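古董珠宝清洗与保养 常见问题

更新于 2021年2月8日

每个月我都会收到一堆差不多的来信，问我奶奶留下的戒指能不能用牙膏刷（不能！求你了！），所以干脆把回答都搬到这一页来。我写的都是自己修修补补这些年攒下来的经验，你手上那件要是特别贵重，还是先拿给靠谱的师傅看一眼。

拿到一件老首饰，第一步该做什么？

先别碰水。我知道你很想把它弄得亮闪闪的，我也一样，可是请先找个十倍放大镜，在窗边坐下来慢慢看。看爪子有没有翘，看宝石周围有没有缝，看背面是封底还是开底。封底的尤其要小心，很多十八、十九世纪的首饰在石头后面垫了一层箔片，水一渗进去，箔片就发黑，石头也跟着暗下去，这种损伤基本救不回来。

那到底哪些可以下水？

开底镶嵌的钻石、红宝、蓝宝，只要没有裂、没有填充过，用温水加一两滴中性洗洁精，泡几分钟，拿婴儿牙刷轻轻扫背面就行。素金的链子和婚戒也可以这么洗。洗的时候一定把水槽塞子塞好，或者干脆用碗，我有一颗小钻就这么进了下水道，到现在想起来还心疼。

珍珠、欧泊、绿松石呢？

这三样我都不泡。珍珠用微湿的软布擦，擦完平放晾一晚，别挂着，湿的丝线会被拉长。绿松石怕油也怕香水，戴完用干布抹一下就好。欧泊要看是整块的还是拼合的，拼合石最怕泡水，胶层一松就起雾。

超声波清洗机能用吗？

我自己有一台，Bodura 的，平时只洗现代的素金首饰。老东西我几乎不放进去，震松了石头不划算。祖母绿更不行，大多数浸过油，震完油跑掉，裂隙全出来了，你会以为自己被骗了。

银饰发黑要不要擦亮？

这个看你喜欢什么。花纹凹处那点黑，行里人叫包浆也好叫氧化也好，把图案衬得特别立体，全擦掉反而显得平平的，转手的时候买家多半也不喜欢。我一般只用擦银布擦凸起的地方，凹的不管。洗银水我劝你别用，Corinne Calloway 当年给我看过她泡过头的一枚胸针，灰白灰白的，跟粉笔一样。

多久检查一次镶口？

天天戴的戒指，我半年看一次。耳环和胸针一年一次就够了。有个土办法：把戒指拿到耳边轻轻弹两下，听到细碎的响声就别戴了，先送修。

送修要花多少钱？

各家差得很多，我只能说我自己付过的。去年7月在 Crenshaw 那家小铺子加固两个爪，收了我163元，顺便还帮我把指环里面的灰清了。重新穿一条珍珠项链，每颗打结，是100元。如果有人报价2000元要给你“全面翻新”，先问清楚他要做什么，尤其问一句会不会抛光。抛光是要磨掉金属的，磨几次印记就糊了，雕花也浅了。

老首饰能不能改圈？

素圈容易，满圈镶钻或者整圈雕花的就很难。通常改大改小都别超过2个号，再多就会牵扯到石头的位置。内圈有刻字的一定提前跟师傅说，让他避开那一段下刀！
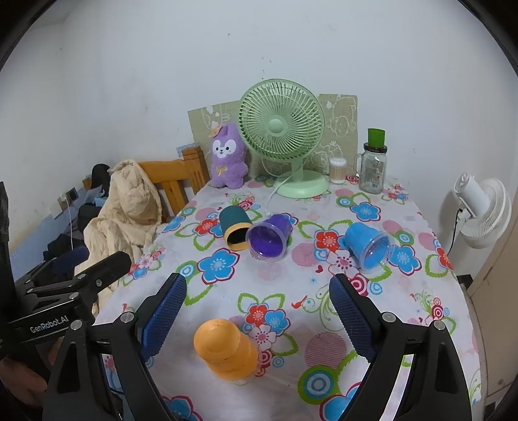
平时怎么收？

分开放，这是最要紧的。钻石会刮花别的石头，也会刮花别的钻石，混在一个盒子里晃来晃去，过几年你就看到划痕了。我用的是小绒布袋，一件一个，袋口挂张小纸签。银饰另外加一片防氧化纸。珍珠别密封在塑料袋里，太干了会裂，它喜欢一点点潮气。还有，浴室真的不是放首饰的地方，热气加上发胶，什么都受不了。

旅行的时候能带吗？

能不带就不带啦。实在想带，项链可以穿过一根吸管再扣上，这样不会打结（这招是 Birdie Nakamura 教我的，比什么收纳卷都好用）。戒指放随身包，别托运，也别戴着去游泳，泳池里的氯对低成色的老金特别不好，焊点会变脆。

你们收首饰来清洗吗？

暂时不收邮寄的，路上的事我担不起。住在 Clondon 附近的朋友可以先写信约时间，带过来我们一起看，看一看不收钱。来信请附两三张背面的照片，正面大家都会拍，背面才看得出是怎么镶的。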